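Grey bins and what goes in them

A page about the bins at the Hendriks store and the small things that end up in them.

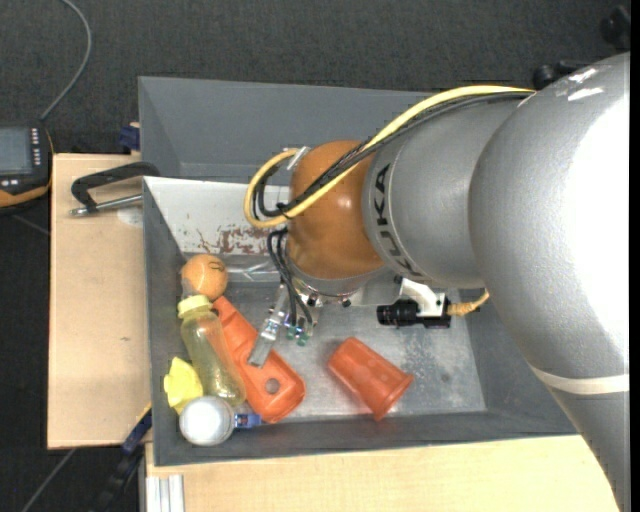
The store took over its bins from the Renon building when that was cleared in September. They are used for loose items that have no box of their own. The lines for each group are short and are in the order the bins were sorted. Names in brackets are the shelf names.

The bins
Dark grey, rectangular, with sloping walls. They stand one behind another so that the back one can be filled while the front one is being gone through. The sloping sides mean that things slide down and collect at the bottom, and anything small is best looked for along the edges first.

The floor of the bin
Scuffed and marked with pale patches. We tried a kitchen cleaner and then a stronger one on a bin floor of this kind and neither made much difference. It does no harm to what is kept there. Small grey items are hard to find against it and should go in a bag before they go in.

The panel
Whitish, set at a slant, with reddish-brown worn patches low down. It was left as it is. Painting was discussed and dropped, as the paint would rub off on whatever was put in next.

Balls (Festis, lower shelf)
The orange one with the small dark printed mark is kept with the mixed items. The rest are sorted by size. Foam balls that have started to crumble are thrown out. Balls are awkward in an open bin and are usually the first thing to be found and the first thing to go missing again.

Clear plastic
There is always a piece of clear, shiny plastic in with the other things. It catches the light and is easy to take for part of the bin. Check that nothing is inside before putting it in the waste. Bags that are clean and not torn can be used again, and those go flat in the drawer under the bench.

Lids without tubs (Calance, top shelf)
These were spread over several bins and are now together. Kept for one year and then recycled. If a lid fits a tub, put it on the tub and take both to the kitchen shelf. Please don't put the tub back on its own.

Tins
Dented tins are kept if they close. Rusty ones are not. A sheet of newspaper between the tins stops them from sticking together, which they did all last winter.

String and cord (Festis, upper shelf)
Wound on card, with the length written on the card in pencil. Anything shorter than 50 cm is put with the garden ties. Cord with a wire core has its own bag.

Brushes
Washing-up brushes, nail brushes and a few paint brushes. Bristles up, in a jar. The paint brushes with hard bristles were soaked overnight and most of them were still hard, so they have been kept for glue.

Soft things
Gloves, cloths and small cushions are not kept in the grey bins any more. They pick up dust from the floor and have to be washed before anyone can use them. They are in the Calance cupboard, behind the door. Odd gloves are on the hook.

Labels
White card, 10 cm long, tied on with string. Sticky labels came off the sloping walls and left a mark. Write in pencil, large, and put the shelf name first and the contents after it. When a bin is emptied, turn the label over and use the other side.

Weight
No more than 5 kg in a bin that has to be carried. Heavier things are put on the floor by the bench and brought in on the trolley. The trolley has been mended but still pulls to the left.

Still to be sorted
The 2 bins under the window, which are mostly plugs, clips and parts of toys. Parts of toys are kept until the toy is found. The clips will go in jars when there are enough jars with lids, and the plugs have to be looked at by somebody who knows about plugs.

Last updated: 28 May 2018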